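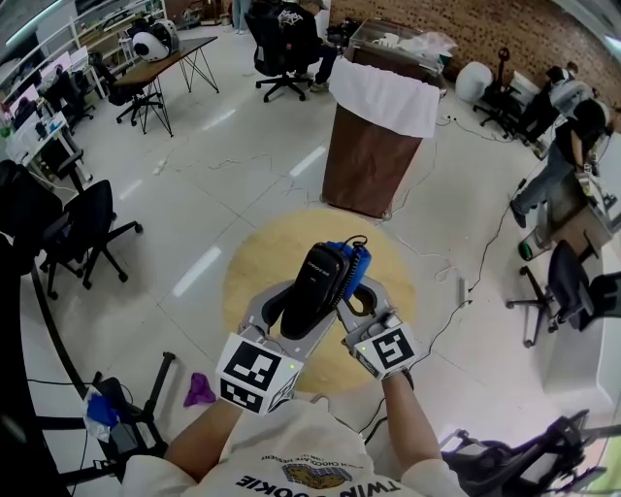

hand-held gripper, marker cubes on both fingers

gripper thread, day 7. still comparing the gray two-finger hand-held against the old one. notes before I forget

1/ old one = trigger grip, stiffer spring. great for boxes, awful for anything squishy. my thumb was dead by lunch

2/ gray one closes softer. black thing with the blue collar, clamped upright between the fingers, that's the kind of item I care about. soft stuff with a shape to it

3/ marker cubes: bigger pattern is easier to track but the cube bumps into bins. going a size down on the next print, Daryna already has teh file

4/ 243 takes so far, threw out 39. nearly all the bad ones are tracking loss when I twist my wrist too far — so that's on me, kind of

5/ other thing I'm comparing is the tool's own camera. wide view, picks up half the room. ceiling lights, brick wall, chairs, all of it. good for figuring out where the tool is, less good for small parts up close 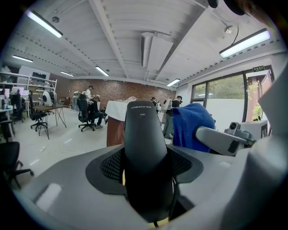 Zakhar Hrynyshyn: does the wide lens hold up when you move fast? ours at Dratitz smeared so bad we dropped to half speed

6/ @ Zakhar some smear yeah, shorter exposure helped a lot. needs brighter light tho

7/ want roughly 600 takes before I pick one. leaning gray. spring swap on the old one tonight, will post numbers after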